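Small open baskets for shared tables
Speaker notes, slides 7 to 9, Jamie Lockwood

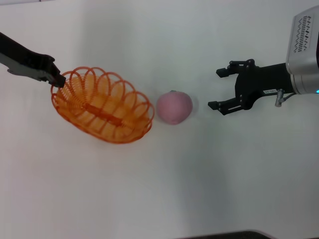
Slide 7. Orange wire basket, oval, looped rim, with round pink item.

Start with the rim. It is a run of repeating arches, so the edge is scalloped and the sides stay open. Point to the base next: the wire is much denser there and reads as concentric ovals. Contents are supported from below and can still be checked from the side.

Mention the straight strip running lengthwise across the inside. Do not get drawn into whether it is a handle or a stiffener. Ha-neul covers fittings after the break.

Colour. Bright orange on a plain white top is easy to find. The Birkett trial used 16 tables, all white, and staff there asked for one strong colour per table. Pause for questions on cleaning.

Slide 8. Size of contents. The rule we gave Plendano: nothing goes in an open basket if it can pass through the side loops. Round fruit is fine. Pens, clips and sachets need a solid tray. Oval baskets should sit with the long axis parallel to the table edge, otherwise they take up the walkway side when people reach across.

Slide 9. Stock check. Ravamgate ordered 98 baskets in September and 79 were in use at the last count. The remainder are in the upstairs store, nested in stacks. Nesting marks the coating at the rim, so put a sheet of paper between each pair.

If time is short, drop slide 8 and go straight to the stock figures. Hand over to Ha-neul Sung for fittings and labels. Spare handouts are by the door.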